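Skip to content
Home Articles Topics For Authors About

We use cookies to improve this site and to measure how it is read. Accept all Manage settings

3. Collecting Demonstrations in Home Kitchens

3.1 Two ways of showing the task

We collected demonstrations in two ways. In the first, an operator sat at a desk in our Jekthorpe laboratory and drove a fixed arm by remote control, using a pair of handheld controllers and a live view from the wrist camera. In the second, a person walked up to the task with a hand-held gripper and did the work directly. The gripper has the same jaw shape and the same finger pads as the end of the arm, and its camera is mounted at the same height above the jaws. We refer to these below as remote and by-hand demonstrations.

Remote demonstrations have one clear advantage. Every recorded motion is one that the arm can make, because the arm made it. They are also slow. An operator who has used the system for a week still pauses before each contact, and the delay in the video link makes small corrections hard to judge. By-hand demonstrations are faster and smoother, but a person can twist or reach in ways that the arm cannot follow, and such recordings have to be found and removed before training.

The remote setup also needs an arm, a stand, a power supply and a clear floor. We could not carry it into an ordinary home. All of the recordings made outside the laboratory are therefore by-hand demonstrations, and the comparison in Section 5 should be read with this in mind.

3.2 Sites and operators

By-hand recording took place in 16 homes in the Abu Hammour area. Each home was visited once or twice, in most cases between mid-morning and late afternoon. Householders were asked to leave the kitchen as it was. We brought the gripper, a laptop and a box of objects, and we worked on whatever table or counter was offered.

There were 21 operators. Nine had used the gripper before the study began. The others were given a short practice session with cups and spoons until they could open and close the jaws without looking at their own hand. We did not tell operators how fast to work. We asked them to keep the target object in view of the camera, to avoid covering the lens, and to hold still for one second at the start and end of each attempt.

3.3 The chopstick task

The task reported in this section is the removal and return of paired chopsticks. A small number of wrapped pairs stand in a divided cutlery basket. The operator lowers the gripper over one pair, closes the jaws, lifts the pair clear of the basket, lays it on the table, then picks it up again and puts it back in any compartment. One full cycle counts as one demonstration.

We chose chopsticks for several reasons. They are thin compared with the finger pads, so a small error in position leads to a missed grasp. They lean at different angles and often cross, which means that the nearest pair is not always the easiest one to take. The wrapping adds a further difficulty, since a pair held by its sleeve may slide inside it while the jaws stay closed.

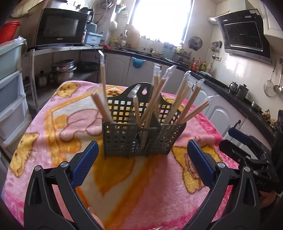
The angle of approach matters more than we had expected. In remote demonstrations, operators nearly always came straight down, even when the pair they wanted was leaning well away from vertical. In by-hand demonstrations they turned the wrist to match the lean of the pair and closed the jaws across it. This second habit gave a firmer hold, and it is the behavior we wanted the policy to learn. It also brought one jaw closer to the neighboring pairs, and most of the unwanted contacts in our recordings come from that side of the gripper.

Figure 3. By-hand recording of the chopstick task with the hand-held gripper. The pairs stand in a divided basket and lean in several directions.

Between demonstrations the operator rearranged the pairs. Our first plan was to fix the layout with a printed chart, but this took longer than the task itself and gave layouts that no person would produce. We dropped the chart after the second home. From then on, operators were told only to change the lean of at least two pairs and to move the basket a little on the table – a hand's width was enough. The surface was left alone. Several homes had cloths or blankets on the table, and a patterned cloth is useful training material because the policy must learn that the pattern can be ignored.

3.4 Filtering

We recorded 1,782 by-hand demonstrations of the chopstick task. Each one passed through three checks. The first removed recordings in which camera tracking was lost for more than half a second, which happened most often when the gripper was turned quickly toward a bright window. The second replayed the gripper path on a model of the Nuteck arm and removed any path that went past a joint limit or a speed limit. The third was a check by eye, in which a reviewer confirmed that the pair had been lifted clear and returned.

The second check removed more recordings than the other two combined. Most of the rejected paths failed at the same point, during the return, when operators rolled the wrist sharply to get a leaning pair upright over its compartment. We considered asking operators to avoid this motion and decided against it. Once people were told to watch their wrist, they slowed down and began to look at the gripper instead of the basket, and the recordings became more like the remote ones.

3.5 Training sets

From the recordings that passed, we drew a set of 300 demonstrations, balanced across homes as far as the numbers allowed. A set of the same size was drawn from the remote recordings. Both were converted to the Patow format, which stores the wrist view, the gripper path relative to its starting pose, and the jaw opening at each step. No view from a fixed camera was used in either set. Remote recordings include such a view, but by-hand recordings do not, and we wanted the two policies to see the same kind of input.

Jaw opening needed one correction. On the hand-held tool the opening follows the operator's trigger with almost no delay, while the motor on the arm takes a short time to respond. We shifted the jaw signal forward by the measured delay before training. Without the shift, the policy trained on by-hand data began to lift before the jaws had closed, and the pair was left standing in the basket.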